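Grundgate Stenamow Washing Machine
User guide, section 4: First wash and everyday cottons

Read section 3 (levelling and hoses) before you start. The machine must stand on a firm floor with a gap of 125 mm behind it, and the transit bolts must be out. Running the machine with the bolts in place will damage the drum and isn't covered by the guarantee.

Before the first wash

1. Check that the cold tap is fully open and that the hose isn't kinked.
2. Push the plug into a wall socket. The heater draws 1,360 watts. Don't use an extension lead or a timer plug.
3. Open the door and take out any leaflets, spare caps and packing tape from inside the drum.
4. Close the door until it clicks.
5. Pour half a measure of detergent into compartment II of the drawer. Leave the softener compartment empty.
6. Turn the dial to Cottons 60 and press Start. Run this programme with nothing in the drum.

The door stays locked for up to two minutes after the programme ends. Wait for the light by the handle to go out before you pull it.

Note: A little water may be left in the drum from factory testing. It is clean and will drain away during the first programme.

Sorting the load

Sort by the care label first and by colour second. Close zips, fasten hooks and empty all pockets. Turn printed clothes inside out. Bedding covers should be buttoned up, or small items will work their way inside and come out still soapy. 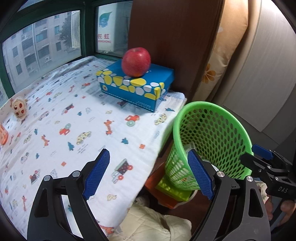 Wash new coloured items on their own for the first two or three washes. Dark denim, red towels and anything marked "wash separately" can lose dye for longer than that. If you aren't sure, dampen a hidden seam and press it with a white tissue. Any colour on the tissue means it should stay out of a mixed load.

Don't fill the drum right to the top. With a full cotton load you should still be able to put your hand flat between the washing and the top of the drum. For Easy Care and Delicates, fill it no more than halfway.

Choosing a programme

Cottons 60: white towels, tea towels, bed linen
Cottons 40: coloured cottons, T-shirts, children's bedding
Easy Care 40: shirts, mixed fibres
Delicates 30: thin or open weaves, muslin, net curtains
Rinse and Spin: hand-washed items

The highest spin speed is 1,000 rpm. Press Spin to step down through the other speeds. Delicates is held at the lowest speed and pressing Spin has no effect.

Caution: Cotton muslin can shrink at 60 degrees. Follow the care label where it differs from this table.

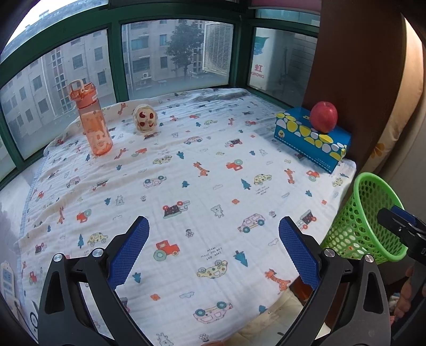
P. Honorato
Technical Author, Grundgate Home Laundry
Section last revised August 12, 2019

Detergent

Use the amount on the packet for your water hardness. Your water supplier can tell you which band you are in. Soft water needs less, and too much detergent will bring up error code F3 (foam). If F3 shows:

1. Press and hold Cancel for 3 seconds.
2. Select Rinse and Spin. Don't add softener.
3. Press Start.
4. If foam can still be seen through the door, repeat steps 2 and 3.

Liquid detergent may be used in compartment II with the blue flap folded down. Fold the flap up again for powder. Don't use liquid with Delay Start, as it will drain into the drum before the programme begins.

After each wash

Turn the dial to Off and close the tap. Wipe the rubber door seal, including the fold at the bottom where fluff and hair grips collect. Leave the door and the drawer slightly open so the air can get in.

Caution: Keep children and pets away from the machine while the door is open. Look inside the drum before every load.

Cleaning the drawer and the pump filter is covered in section 5. For Plindilska models with a hot water inlet, see the separate sheet packed with the hoses.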